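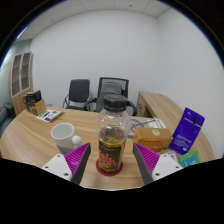
Bottle and coaster, upstairs at Clandanton.

Quiet, please: an open day at the Vimow chamber works

Jun 1, 2019

731 shares 4 comments

The Vimow works at Clandanton is on a ring road beside a tire warehouse, and a freight line goes by behind it. If you wanted to build quiet rooms for a living you might look for a quieter spot. The company's answer, delivered by our guide before we had even found our visitor stickers, was that anyone can build a quiet room in a field.

The open day is held once a year for customers, people who might be customers, and people like me who write about microphones and eat the sandwiches. You get a safety talk, a walk through the shop, a turn in the big chamber and a presentation upstairs. The safety talk was given next to a running compressor. I caught the part about closed-toe shoes.

The shop first. Most of what Vimow sells is boxes: sound proof enclosures from the size of a microwave up to the size of a garden shed, used for checking small fans, hard drives, relays, hearing aids and anything else that makes a noise someone would like it not to make. The walls are a sandwich of sheet steel, a heavy limp layer and mineral wool, and there's nothing secret about it. A man was caulking a seam on one of the shed-sized ones with the concentration of somebody icing a wedding cake. A gap you could barely get a business card into, we were told, will undo most of the good of a very expensive wall. I've written that sentence myself in a few articles, and I had never watched anyone spend a morning on it.

The doors are where the money goes. Each one has a double seal and closes with a lever that pulls it in the last half inch, like the door of a walk-in freezer. We all had a go. We all slammed it, after being asked not to. 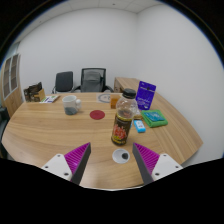 Marta Hollis
Contributing Editor, Test and Measurement

Cable entry is the other headache, and I was glad to see it treated as one. A customer buys a box that keeps out the world, then drills a hole in it for a power lead. Vimow sells a packed sleeve for this, a kind of stuffed sausage that the cables get threaded through, and our guide talked about it with more feeling than he gave to anything else all day. He keeps pictures on his phone of what people do in place of using it. One had been sealed with a dish towel.

Then the chamber. It's in a separate building, joined to the shop by a corridor with a bend in it, and the inner room stands on springs so that the freight line stays outside where it belongs. According to the handout there are 3896 foam wedges on the walls, ceiling and floor. You walk on a wire mesh stretched over the lower ones, and it gives a little underfoot, so a group of adults in business clothes enters the room like toddlers on a trampoline.

I've been in a few of these rooms and they never get less odd. The door shuts and your own voice falls out of the air a foot from your mouth. People start whispering, then start talking too loudly, then giggle. The usual claim is that you'll hear your blood moving. I heard my stomach, and so, I'm sorry to say, did the delegation from the pump company.

The demonstration used a Umolel desk fan controller, a small gray unit that Umolel says can't be heard at arm's length. Out in the corridor this was perfectly true. In the chamber, on a stand with a measurement microphone next to it, it whined like a mosquito with a grievance. The engineer put the spectrum up on a tablet and there was the whine, one clean spike with a smaller spike at twice the frequency. He then wrapped a strip of damping tape around the housing and the spike dropped by three decibels. It was still there. He seemed pleased all the same, and I liked him for not pretending the tape had cured it.

There was a useful point in this for anyone who buys test gear. If the room you measure in is louder than the product, what you've measured is the room. That sounds too obvious to print, but the engineer says he still gets sent reports where the quiet model and the very quiet model come out exactly the same, and both happen to match the air conditioning. His advice is to take a reading with the product switched off and staple it to the front page. A good many spec sheets would look different if that were the rule.
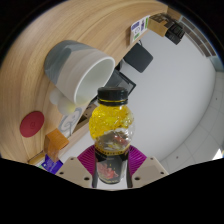

Black cap, yellow contents, dark label.

Upstairs we had the presentation. It covered the Ritchie range, the new line of bench-top boxes that goes on sale in December. The selling point is that the lid lifts straight up on a counterweight, where the older ones swung forward and took out whatever you'd left on the bench. There is also a quieter ventilation path. Small enclosures get hot with a running product inside, and the moment you cut a vent you've let the noise in, so the air has to take a long way around through a lined duct that folds back on itself. The cutaway drawing was good. The slide after it had a graph with no units on one axis, and a hand went up at the back before I could get mine up.

Prices weren't given. I asked, and was told it depended on configuration. I asked about a configuration with nothing in it. That depended too. 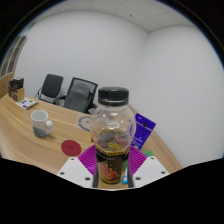 The questions afterward were better than the slides. Somebody wanted to know whether you could put a Ritchie on an ordinary table and trust what it told you, and the reply was a fairly frank "down to a point." Below a couple of hundred hertz a light box on a light table will pick up footsteps, elevators and the neighbor's washing machine, and no amount of foam in the lid is going to help. You need mass or you need springs, and neither comes in the carton. Vimow will sell you an isolating base. I suspect it costs as much as the box, and if anyone has had a quote I would love to see it.

Getting there: the works is a short cab ride from Clandanton station, and the driver will take you to the tire warehouse unless you tell him twice. Parking is tight. Wear flat shoes for the mesh floor, eat something before the chamber, and if you're offered a spot in the first group, take it, as the second one got the chamber during lunch and the sandwiches were gone when they came out. The slides are supposed to be emailed to everyone who signed in. Mine haven't come yet.

4 comments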